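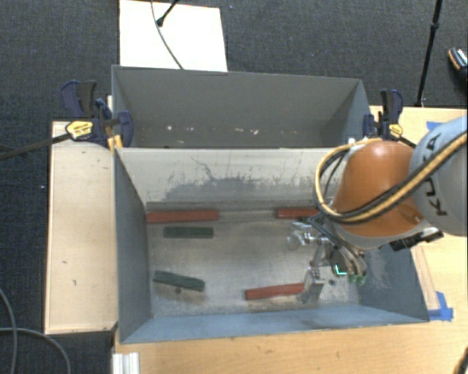 Red and dark green blocks in one of the grey bins at the Rarnside toy workshop.

In the sorting room at Rarnside, the blocks come back before they go out again. Families borrow a set for a month, sometimes for two, and then the set returns by post or in somebody's bag, and Azra Pavlović has to find out what is still in it.

She started the lending service in February, in the back part of a former shoe shop in Wuden. She had then 20 sets, most of them bought from a kindergarten that was closing. Today the shelves hold almost 1,000 blocks, and she knows which of them are difficult. The small arches go missing first. The long straight ones are rarely lost, but they get teeth marks at the corners.

"A child does not think in sets," Pavlović told me, while she was wiping a red block with a cloth. "A child thinks, I need one more for my roof. So the one more comes from the sofa, or from the neighbor."

This is why every return begins with a bin. The whole bag is tipped in, and she looks for a minute without touching anything. She prefers wide bins with a flat floor, so the blocks can lie beside one another and do not make a heap. In a heap, she says, you believe you have everything.

Then comes the sorting by color. Many lending places sort by shape, and her colleague Azra Bošković would like to do it also here. The two women share a first name and a workbench, and on this question they have disagreed for months. Bošković points out that a builder asks for a long piece or a short piece, and takes whatever color there is. Pavlović answers that parents who pack the bag at home in the evening look at color — it is the quickest check for tired people.

For now the color side is winning. Each set leaves with a card from the Mujić print shop, two doors down, that shows how many pieces of each color should be inside. The old cards had drawings of the shapes, and they came back covered with question marks.

Washing is done on Saturdays, in lukewarm water with a little soap. The blocks dry on towels overnight, and the ones with rough places go in a drawer until Bošković has time for them. When I visited, 18 were waiting in it, and she had already picked out the first.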